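4. Setting up your drop-off table

I've run the Hindulby charity golf day coat drive four times now, so this is how I do it!

1. Get to the clubhouse by 7:30 on Saturday and grab the table nearest the pro shop (the one by the bar gets mobbed).

2. Put the sign-in sheet and the cash tin at opposite ends. Trust me.

3. Hand each golfer a raffle ticket per item. We start the roll at 600, and last year we got to 662.

4. Fold as you go and keep adult and kids' sizes apart.

Note: Jana Buschmann has the spare tickets if you run out.

Caution: check every pocket before folding. I once sent off a set of car keys. 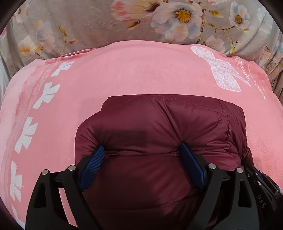
Maroon puffer, folded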